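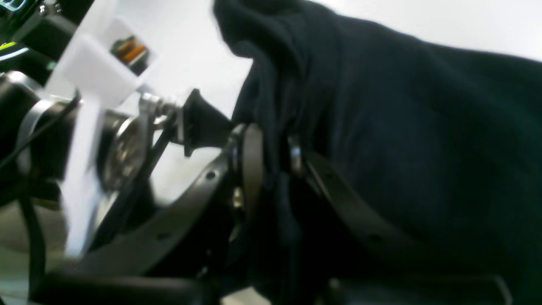
Photo: Lindholm Studio

Hi! I'm looking for people who mend their own clothes (well or badly, I don't mind) to join my evening mending circle in Wundthorpe this January. I'm writing a little handbook called Zokia and I need real sewers to try the instructions out before it goes to print.

You'd come to 2 sessions, 90 minutes each, and work through 3 repairs – a ripped seam, a worn elbow and a hem. Tea is on me. So is the thread. 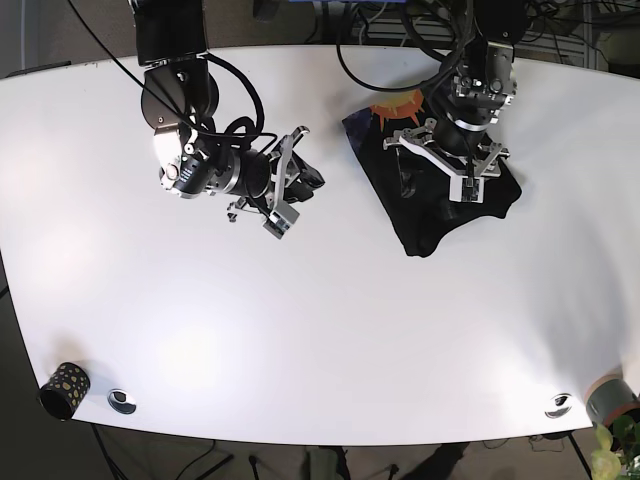

Dark fabric is where I most want your help, as my chapter on navy and black is a mess and my first testers all got lost in it. Stitches vanish, pins vanish, everything vanishes. A big white table like this one makes it so much easier to see a dark edge, so try to practice on something pale at home too. Bring one dark thing that needs fixing!

Each tester gets $200 and a copy of the book. To sign up, drop a note at the Dretetti yarn shop with your phone number and what you'd like to mend.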